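洗濯場の名簿を読む

一月はほとんど図書館の地下で過ごした

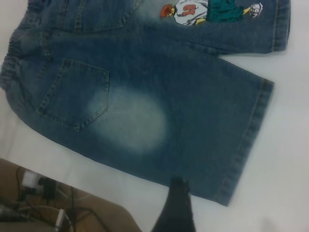 ランキン女子授産所の名簿を読んでいる。十九世紀の終わりごろ、夫に去られた女や子どもを抱えた未婚の女を受け入れ、洗濯と繕いをさせていた施設である。名簿は一冊だけ残っていて、記載は167人分。名前、年齢、連れてきた子の数、入った月、出た月、行き先が一行ずつ書いてある。行き先の欄はかなりの割合で空白になっている。巻末には作業の控えがついていて、洗った品、繕った品が種類ごとに記録されている。多いのはシーツと前掛けで、子どものズボンは「腰」「裾」と直す場所が分けて書かれている。写真の青いデニムの短パンは、腰まわりがゴムで、裾は幅のある四角い形だ。平らに広げて腰と裾を見くらべると、控えの書き手がこの二か所を分けた理由はなんとなくわかる。手間がだいぶ違ったはずだ。当時の腰はボタンか紐だろうから、そのまま当てはめることはできない。

気になっているのはマリオン・ラザフォードという人である。入所時22歳、子ども一人。前の住所はレンデッティ小路とだけある。この小路は今の地図にはない。古い地図を二枚出してもらったところ、一枚には載っていて、川沿いの倉庫の裏だった。もう一枚は同じ場所が空白になっている。

マリオンは八か月で出ている。行き先の欄には「ヌレン、奉公」。ヌレンは汽車で半日かかる内陸の町で、子どもを連れて行けたのかどうかは書かれていない。同じころにヌレンへ行った人がほかに三人いて、三人とも子どもの欄に線が引いてある。マリオンの欄には線がない。書き忘れなのか、連れて行ったのか、この名簿からは判断できない。

授産所の年次報告のほうは、調子がまったく違う。寄付者に向けて書かれたものなので、更生した、感謝している、という言葉が続く。ある年の支出は726ポンドで、うち食費がいくら、石炭がいくらと細かい。働いた女たちへの支払いは項目そのものがない。洗濯の収入はちゃんと立ててあるから、余計に目につく。

以前読んだ概説書では、この手の施設は救済と懲罰の中間だと説明されていた。大筋ではそうなのだろう。ただ名簿を一行ずつ追っていると、二度、三度と戻ってくる人がいる。冬に入って春に出る。懲罰の場所だと思っていたら自分からは戻らない気もするし、ほかに行くところがなければ戻るしかない気もする。今のところどちらとも書けない。

作業の控えにはラベントという名前も何度か出てくる。最初は女性の姓だと思って名簿を探したが、いなかった。24ページまで進んだところで「ラベント行き、二籠」とあり、どうやら納め先らしい。宿屋か病院か、そのあたりだと思う。商工名鑑を調べればわかるはずだが、該当の年の巻が製本に出ていて、戻るのを待っている。

閲覧室は午後四時半で閉まる。鉛筆しか使えないので、手元の写しは薄くて読みにくい。名前の綴りが怪しいところに印をつけておいたから、次はそこから見直す。ヌレンの教会の洗礼記録も閲覧を申し込んだ。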